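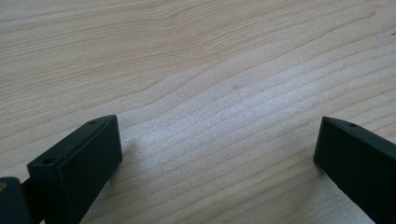
Visit report: Plunside manipulation lab, October 17, 2021

Purpose of the visit

I went to Plunside to see how the group collects demonstrations with a hand-held gripper, and to hear the result they have been presenting under the project name Jilenen. Kazue Nomura, who runs the data side, took me through the bench work and then the numbers. The visit lasted most of the afternoon.

The method

A person holds the gripper and performs the task directly. A camera mounted on the tool records the view over the two fingers. No arm is involved until the policy is trained. The fingers are matte black blocks with small round holes in their top faces, and they sit in the lower corners of the recorded view with the tabletop between them.

The question behind Jilenen is what to do with the parts of a recording in which the gripper is open and holds nothing. Most pipelines trim them. Nomura's group kept them in one training set and removed them from the other, then trained the same model, Sondar, on both.

The data set has 2,110 demonstrations. Of these, 926 include an open-gripper segment long enough to matter under the group's threshold. Evaluation was 300 trials per model, on an arm fitted with the same finger design.

The result

The model trained with the idle segments stopped closing on nothing. The trimmed model tended to close early when it reached a bare area of the table, and it then needed a second approach. The difference was largest on glossy surfaces. Nomura attributes this to glare: a bright patch between the fingers has an edge and some texture, and a model that has never been shown bare wood under reflected light may treat it as something to grasp.

She was careful about the limits. All of the evaluation was done on 2 tables, both pale. Dark surfaces and patterned cloth are planned but not started. I asked for the failure breakdown by surface and was told it will be in the written report.

At the bench

The recordings I looked at were of light wood with a visible grain, smooth enough to throw back a white patch in the lower middle of the view. A small dark speck and a pale scuff near the right side gave Nomura two fixed points for comparing one view with another. She prefers marks like these to printed tags, which she suspects the model learns to use - a point on which her colleagues at Dankwa disagree.

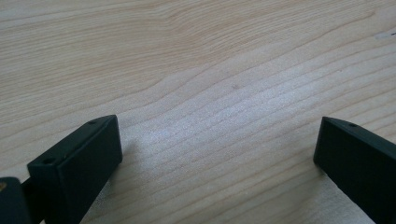 Does keeping the idle segments make training slower?

Training takes longer per pass, as there are more frames to read. The group accepted the cost and left the number of passes unchanged for both models.

Remaining items

Nomura will send the trimming threshold and the glare labels. I have asked Dankwa for their tag comparison, so that the two sets can be read side by side.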